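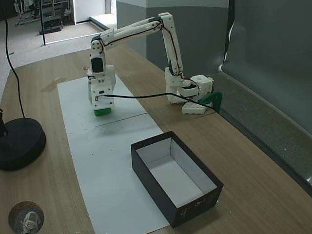
Best way to store chunky blocks with a knob on them?

Grekadetti
Posted 6th June

Hi everyone! I love this kind of project, so bear with me. I'm moving our old bright green play blocks out of a torn bag and into boxes. They're cube-shaped with a little knob sticking out, and I found a box for them that I'm really happy with: black on the outside, white on the inside, no lid. You can spot a green block in there from across the room!

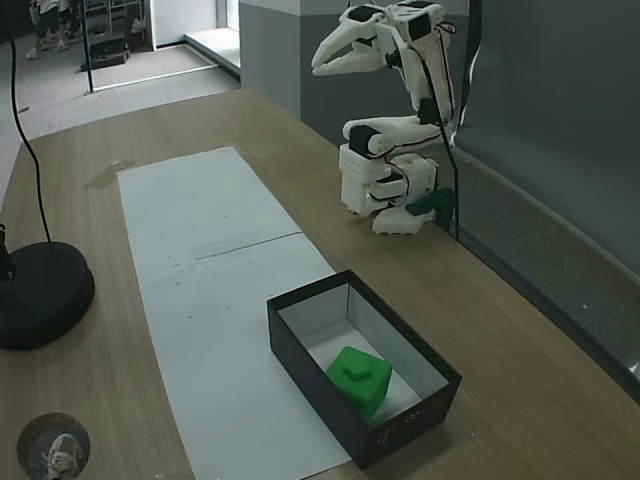 My trouble is the knobs. However I stack the blocks, one ends up leaning and the whole layer goes crooked. Should I give up on neat rows and toss them in? Also, I've got long white paper down on the table to save the wood, two sheets end to end, and the join keeps catching the corner of the box. Any tricks?

Grindutora
Toss them in! We had 64 of ours in perfect rows back in January and the rows lasted one afternoon. Kids dig. A jumble is so much easier to put away and everyone can help. I'd keep the box shallow enough to see the bottom, and that's all the system you need.

Vishwakarma
Rows can work if you lay every block on its side with the knob facing the same way, then turn the next row around so the knobs share the gap. It's fiddly the first time and then really satisfying. Cut a strip of cardboard to go between layers.

For the paper, overlap the sheets by 2 inches and tape underneath. Put the overlap so the top sheet points away from you, and the box will slide right over it. Or buy a roll and skip the join, I did and it's great.

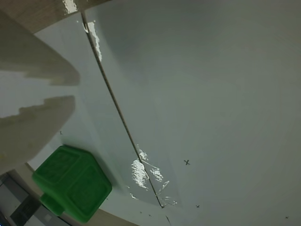
More in Toys & Playroom Storage

Grekadetti
Thank you both, so helpful! I'm trying the sideways rows first (I can't resist), and if they fall apart it's the jumble for us. Taping the paper tonight.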